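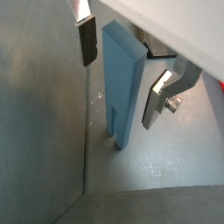 A blue block with a slot in its foot, standing on end.

Leave the shape sorter on the shelf with the blocks

Our library branch lends toys, and for the last year the people who sort them have been arguing over whether a shape sorter should be stored with plain building blocks or kept in its own bag with its own pieces. The printed guide from Norell, which supplies most of our storage, says its own bag. I think the guide is wrong, at least for children old enough to stand at a low table.

The case for the bag is easy to make. A sorter with a missing piece looks broken. A parent borrows it, gets home, finds an opening with nothing to go in it, and brings it back annoyed. We lend 481 items and most of the complaint slips have the word "missing" on them. I have filled out some of those slips myself.

But look at how the toy gets used once the bag is open. The right piece goes in the right hole for maybe one afternoon. After that the board is a bed, or a parking lot, or the bottom floor of a tower. The pieces wander off into the block box and the blocks wander back. I have stopped seeing this as a mess that needs fixing.
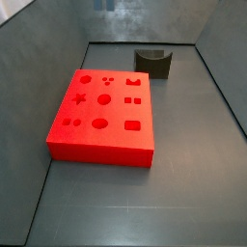

Rokano, a parent who wrote to me after I raised this in the November newsletter, disagrees. A star hole wants a star, the letter said, and if you hand a child a board and a pile of blocks that don't fit it, you are teaching them that nothing fits. Put the set together properly or don't lend it.

I have thought about that letter a good deal. It would worry me if the star hole were the only interesting thing about the board. It is also a thick, heavy-looking slab with a flat top, and the holes are worth having even when they are empty. Children put fingers in them. They ask why one is round and the one next to it is two little squares. They try the wrong block, turn it over, and try it again, and that second try is where I see them slow down and look.

The plain pieces deserve a better word than they usually get, too. A block with a slot up the bottom stands on two legs. It can be a gate, or a person, or a tooth. An arched one with a dip in the top holds a ball or a second arch. Neither of these asks for a particular hole, and no storage guide I have read has much to say about them beyond "assorted." 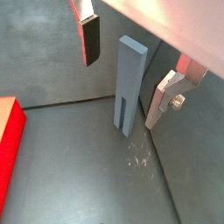

You still need to be able to find things, wrote another reader, Trekine, and a mixed box is where small parts go to die. Ours took 90 minutes to sort after one rainy weekend.

Fair enough, and I would not mix everything. Puzzles with a picture on them stay in their boxes. Anything small enough to swallow stays in a closed bag with a label, away from the low table. My argument covers boards and solid blocks of a size a child can grip, and those I would put on one open shelf - the board flat at one end, the tall pieces standing up beside it where a child can see what shape they are.
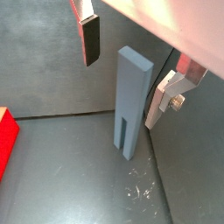
Standing them up matters more than I expected. In a bin, a slotted block is one more blue stick. On its feet it has a front and a gap to look through, and a child who would never dig for it will walk over and pick it up. We gave one shelf over to this at our branch, 30 inches wide, and it takes less time to tidy than the bags did.

As for the complaint slips, I would change the label. "Board and blocks, mixed" tells a parent what is coming home. The ones who want every star in its star hole can ask for the bagged set, and we should keep a couple of those behind the desk.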